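Clistness Marketing Group — minutes of the monthly meeting
September 2026
By the minutes secretary

Last updated: September 2026 draft, corrected after circulation

1. Minutes of the previous meeting
Accepted, with one change. The newsletter "reached" 3,111 addresses. How many people read it is unknown, and the word was changed to "was sent to."

2. Email campaign report
Ollov presented results for the summer mailing and claimed a 94 percent satisfaction score. Asked how many customers had answered the survey, they said 10. The meeting did not accept the score as evidence of anything. Ollov will send the raw answers.

3. Paid followers
Sheikh offered a package of 700 new followers for the home goods account. Members asked where these followers live and whether any of them has ever bought a towel. No clear reply was given. Declined.

4. Posts for the home goods account

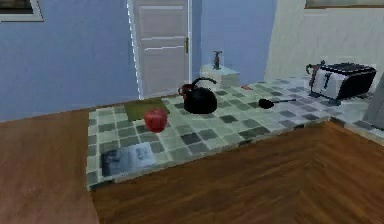
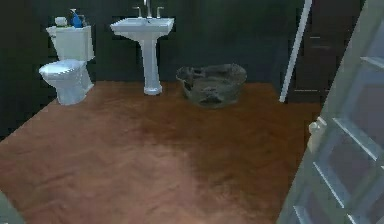
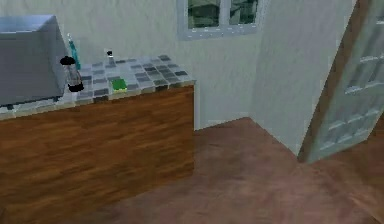 Computer-rendered interiors: kitchen corner, bathroom, countertop.

Katberg wants to post every day. Two members doubted that more posts would bring more sales — the spring push brought likes and very few orders. Agreed to post twice a week and compare order numbers before changing anything.

5. Influencer proposal
The draft contract pays per view, with views counted by the influencer's own agency. The meeting was not happy with this. Returned to Katberg with a request for payment per order. Katberg thinks the agency will refuse.

6. Subject lines
Short discussion of whether emojis help. Opinions differed and there were no figures. Ollov may run a split test if it costs nothing extra.

7. Any other business
The website pop-up still covers the checkout button on phones. This was reported as fixed last time — it is not. Carried over.

Next review of the email contract: December.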